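From: Angelica Mercado
To: Valham Cricket supporters list
Date: 2022-09-24
Subject: Re: Batting order, and the Jatow game

> I still don't see why we keep opening with the same pair. They put on
> 5 against Cozma and not many more the week before that. Move the
> captain up to three, let the young lefty open, and stop waiting for
> somebody to come good. Also, was I the only one who thought we batted
> far too slowly against Jatow? 268 looks fine on paper but that pitch
> was a road.

Hi all,

I'm going to stick up for the openers a little, because I watched most of the Cozma game from the pavilion end and that new ball was doing all sorts. The first wicket was a beauty - pitched on leg, took the top of off - and I don't think there's a batter in this league who keeps it out. The second one, fine, that was a terrible shot and he knows it. He sat in the car for half an hour afterward.

But drop both of them and you've got two people facing the new ball who have never done it before, in the last stretch of the season, with Brakel still to play. Brakel's left-armer is quick! I'd sooner have somebody out there who has at least been hit by him before and knows what's coming.

I do agree about the lefty, though. His 77 against Jatow was the best innings I've seen from anyone on our side this year, and he made it from number six with only the tail for company. The two drives through extra cover off their captain were worth the trip by themselves. I'd bat him at three and slide everyone else down one. The captain likes it at four and he's been scoring there, so why mess with that?

On the slow batting, I'm half with you. We were fine through the first twenty overs, then we went into our shell when the spinners came on and just patted it back for what felt like forever. No sweeps, hardly any singles. I said to my sister at the time that we were thirty short, and then we won by nine, so what do I know. Their chase only fell apart when they started running like it was a relay race. Three run outs in an innings, I can't remember the last time I saw that (well, I can, it was us, in February, in the indoor league, and we don't talk about it).

The fielding has been the big change for me. We're holding catches at slip that we would have waved goodbye to last year, and the throws are coming in over the stumps. Whoever is running those Thursday-type drills with the tennis balls, please keep going.

A few other bits while I'm typing:

The scoreboard fund has passed 3,000, so thank you to everybody who came to the quiz. I'm told the new numbers will be readable from the far bank, and my eyes will be grateful.

For Brakel away, I can take four in my car if you don't mind sharing the back seat with the folding chairs. Write to me off list. The parking there is on the grass behind the sightscreen, and go in by the second gate because the first one takes you to the bowls club.

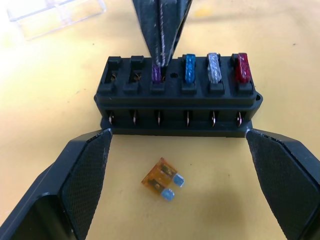

Fuse box with purple, blue, clear and red blade fuses.

Toss is at noon, and I'd bat first if we win it. Their ground gets low and slow in the afternoon and I don't fancy chasing anything over 200 against two spinners with the ball creeping along at ankle height.

My team, for what it's worth: same openers, lefty at three, captain at four, and the extra seamer in for the second spinner. I know some of you will hate that last one. Tell me why I'm wrong, but please trim the quoted text when you reply, my phone can't cope with the long ones.

See you there,
Angelica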